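Barasa to open returns and repair centre in Plostham

2024-06-21

Household goods retailer Barasa will open a returns and repair centre in Plostham this November. The centre will take back items bought in any of the company's shops or online, mend what can be mended and sell the repaired goods at a lower price.

The building, on the Tridesier estate, was used as a furniture store until last year. Barasa has signed a lease on the whole ground floor and part of the first. Work on the roof and the loading doors has started and is being carried out by local contractor Favside.

The centre will employ 45 people when it opens. Most of the jobs are in sorting, testing and repair, with a small team handling customer enquiries. Applications open at the end of the summer and full training will be given. Part-time hours will be available in every team.

Barasa received 3,801 returned lamps, kettles, fans and small cupboards at its existing depot last year. Many had only a minor fault, such as a loose hinge or a worn flex, but the depot has no workshop and the goods were sold on in bulk to other traders.

"We were paying to move things across the country that needed a new screw," said Manuela Galli, head of operations at Barasa. "Plostham gives us the benches and the people to deal with them ourselves."

Customers will be able to drop off items at a counter on the east side of the building. Proof of purchase will be needed for a refund but not for a paid repair. Repairs will carry a guarantee of 60 days. Large furniture will not be accepted at the counter and should be booked for collection in the usual way.

Delali Amegashie, who will manage the centre, has run the company's spare parts department for six years. She said the parts stock would move to Plostham before the opening so that common repairs could be done without ordering in.

A shop selling repaired goods will follow in the new year. Opening hours for the shop have not been set.

Residents with questions about deliveries or parking during the building work can speak to site manager Tetteh Antwi at the Tridesier estate office.

Media enquiries: Hajnalka Katona, Barasa press office.
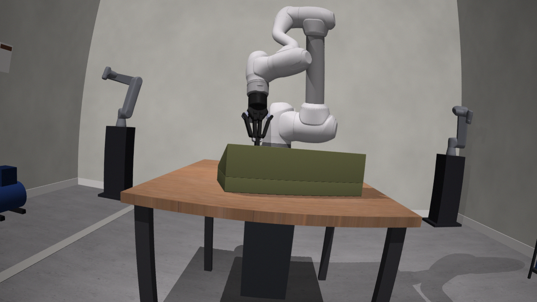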